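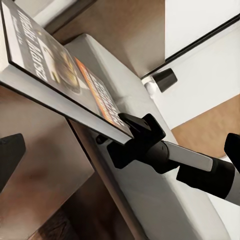 Slide 1: dark cover, big white letters, orange band

Talks > Game Night > Speaker Notes
Talks Slides Speakers Contact

Zarmeena Sial – notes, 2 August 2020

Open with the shelf at Odlow. I own 36 games and have read the rules to four. Pause for laugh, move on if none.

Rules should fit on one page. Sorkoso runs to 29, with an appendix on ties. Read the bit about ties aloud – slowly.

Shamim takes questions. Stop by minute 30.

2 comments 5 shares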